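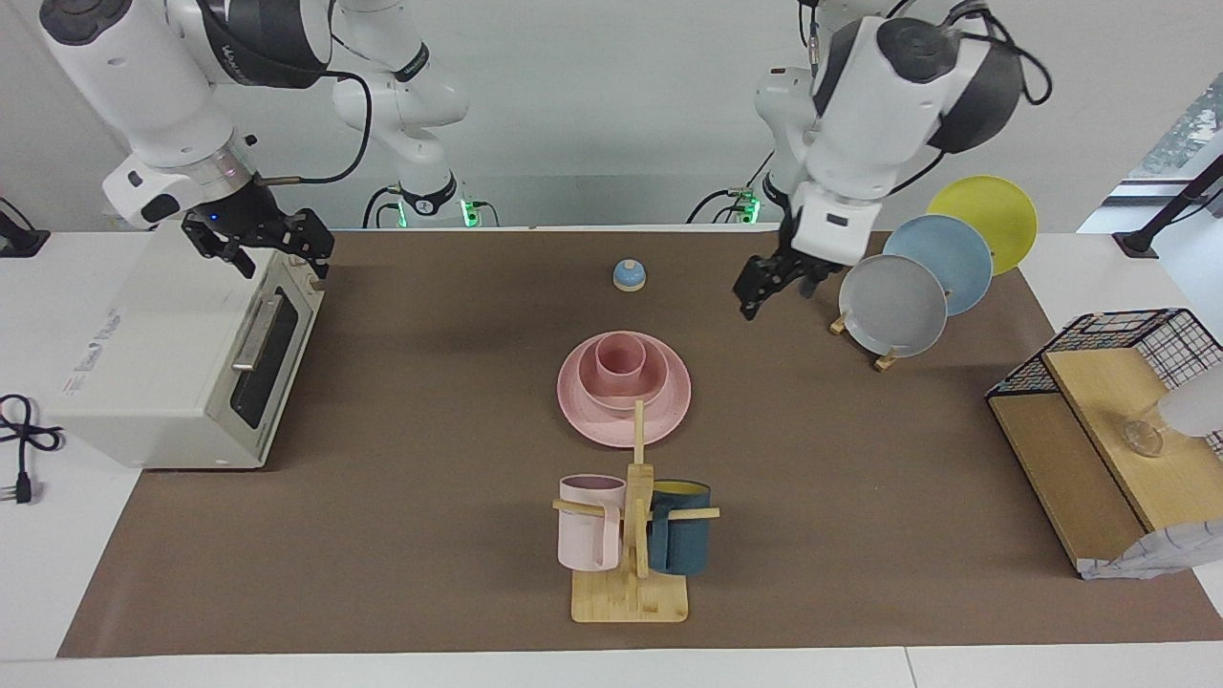 Figure 2. White toaster oven on a brown tabletop mat, with two robot arms above.

4.2 How new sales leaders settle in

We were lucky to spend a good part of June with the people at Starnden, and they were generous with their time (and their patience). Of the 19 managers we spoke with, seven had moved into a newly created role within the past two years, and most of them told us, in one way or another, that the title had come well before the team. Hulme and Farina saw much the same at Gakeck, though the managers there had come up through customer support and already knew many of the smaller accounts by name. We return to this difference in Section 5.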